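Simulation cell check after gripper fault, Remville
Sat 2 December
Checked by: Lurdes Paiva. Read and countersigned by: Nuno Meireles.

Reason for check: during the carton handling program on Friday's build the gripper let go of the milk carton part way through a move. The log shows a drop in grip force at step 1,566 and no stop was raised. The same program is due to go on the real arm at Stotgate, so it stays locked until the open items are closed.

1. Emergency stop, software button -- OK. Arm halts and holds position.

2. Emergency stop, pendant -- OK. Label on the pendant is worn. Replace.

3. Grip force limit -- FAIL. The limit was set to 100 per cent in the config file, left over from the Drarnamach tests. Changed to 39 per cent. Nuno to confirm the figure with Sequeira before anyone relies on it.

4. Lost grip alarm -- FAIL. Alarm was switched off in the kitchen profile. Turned back on, but it still doesn't stop the arm, it only writes a line to the log. 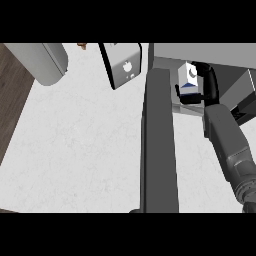
5. Clearance under cabinets -- OK with comment. The wrist has to bend over hard to work under an overhang and the planner lets it get closer than I'd like. No contact in the log. Ask for a bigger margin before Stotgate.

6. Carton model -- OK. Shape matches the drawing. Weight is for a full carton only. We need a part-full one as well, the behaviour could be different.

7. Joint speed near the counter -- OK. Slow zone comes on where it should.

8. Restart after a stop -- FAIL. The arm carries on from the last step without asking the operator. On the real arm that could hurt someone. Treat as priority 1.

9. Log files saved -- OK. Copied to the shared drive, folder "grip fault".

Comments (N. Meireles): Agree with item 8. For item 4, the alarm must cut motion, a log line is no use to a person standing beside the arm. I've asked for 2 clean runs in simulation after the fix, one with the carton full and one part full.

Result: NOT CLEARED. Recheck items 3, 4 and 8 once the new build is in.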